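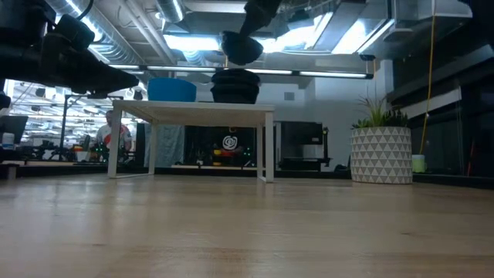

Blue bin, black round containers, little white table.

October
Posted by the management

I have been trying to grow garlic for four years, and I would like to state for the record that garlic is supposed to be easy. Every seed catalog says so. You push a clove into the dirt in fall, you go away, and in July you come back to a whole head of it. I have the going away part down cold.

Year one I planted supermarket cloves, which sulked. Year two I ordered a fancy hardneck called Evangelista, and the squirrels dug up every clove, took one bite of each and left them lying on the path like bad reviews. Year three it rained from April until I gave up.

So this fall I drove out to the Romenthorpe seed swap, held on a Saturday in a grange hall built in 1916 and, I believe, last heated then. I came home with a paper sack of something labeled Flarnon. The man at the table told me it keeps until spring and tastes "serious." I asked what serious meant and he just nodded.

The plan is 100 cloves. My wife pointed out that we use maybe a head a month. I said we could give it away, and she reminded me of the zucchini, a subject we had agreed to leave alone.

They go in two inches deep, six inches apart, pointy end up. Then straw. I bought a bale of straw for this and it turns out one bale is enough to mulch the county – the rest is in the garage, shedding. I've also laid chicken wire over the bed and pinned it down with bricks. The squirrels have been by to look at it. They didn't seem worried.

Check back in July. If you don't hear anything, please don't bring it up.

Recent posts
The zucchini, a full accounting
My Clirnik hose timer and its opinions
Compost: still not hot
Why I own 635 plant labels and no pencil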